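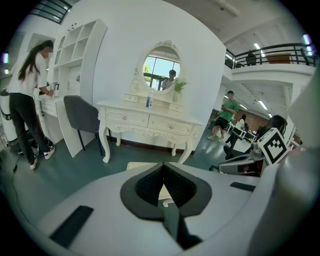
Jultton Student Manipulation Set: Data Card

Home Projects Data Courses Contact
Search this site Go

## Summary

The Jultton Student Manipulation Set is a collection of short household tasks recorded by students enrolled in the Endine Robotics Practicum. The tasks were recorded with hand-held grippers, each carrying its own camera, in a shared hall furnished as a set of rooms. The release contains 1003 episodes, of which 800 are assigned to the training portion. The remainder is divided between validation and a held-out portion used for grading at the end of term.

This card describes version 2 of the set, dated 11/09/2023. It replaces the version circulated to enrolled students in October of the previous year, which should no longer be cited.

## Responsible parties

- Course and data lead: Felicidad Estrella
- Recording: students of the Endine Robotics Practicum
- Storage and distribution: Rutasier teaching server
- Baseline training code: Maurya repository, branch `practicum`

## Setting

All episodes were recorded indoors in one building. The furnished stations include a white desk with a drawer, set into tall open shelving, and a white vanity table with an oval mirror and two front drawers. Several stations were in use during the same sessions, and people may be seen walking or working nearby while a task is performed at another station.

Furniture stayed in its assigned station during a session. Small objects were changed between episodes by the student recording, using the object sheet for that week. Lighting was not controlled. Daylight enters through the windows and varies with the hour.

## Tasks

Each episode contains one task and carries one written instruction. The following task families are included:

1. Open or close a drawer.
2. Pick up a small object and place it on a named surface.
3. Move a bottle from one side of a tabletop to the other.
4. Return an object to an open shelf.

Drawer tasks account for 353 episodes. Instructions were written by the student who performed the task and were checked by a second student before upload. Spelling was corrected. Wording was otherwise left as submitted, and the same action may be described in several ways.

## Layout of the release

```
jultton/
 episodes/
 instructions.csv
 stations.csv
 splits/
 train.txt
 val.txt
 heldout.txt
 CHANGES.md
```

Each episode folder holds the camera video, the gripper opening over time, and the estimated path of the gripper. The column `station` in `instructions.csv` matches the first column of `stations.csv`. Episode names are stable across versions, and names of withdrawn episodes are not reused.

## Recording procedure

Students worked in pairs. One student held the gripper and performed the task; the other read the instruction aloud and kept the log. A session began with a short calibration pass over the station, followed by the episodes on the sheet. Failed attempts were kept when the student completed the task in the same recording, and are marked `retry` in the log column. Attempts abandoned before completion were removed.

## Known limitations

- The mirror at the vanity station reflects people and windows. Path estimates at this station are less reliable, and users should inspect them before training.
- People in the background are not labeled.
- Left-handed recordings are few and are not balanced across the splits.
- Cables and bags may lie on the floor near the desk station. They form no part of any task.
- The baseline in the Maurya repository was tuned on the desk station only.

## Privacy and consent

Students and staff present during recording signed the practicum consent form. Visitors were informed at the entrance that recording was in progress. Any person who appears in the set may ask for the episodes concerned to be withdrawn. Requests are addressed to the data lead and do not need to state a reason.

## Permitted use

The set may be used for coursework, student projects and non-commercial research. It may not be used to identify individuals. Redistribution requires written permission from the practicum. Student reports that use the set must name the version and list any episodes left out.

## Changes in version 2

- Episodes with missing gripper opening values were removed.
- The held-out portion now draws from every station.
- The `retry` mark was added to the log column.
- Two station names that differed only in capital letters were merged.

Corrections should be entered on the issue page of the Rutasier server, with the episode name in the title line.

Shares 2 Comments 0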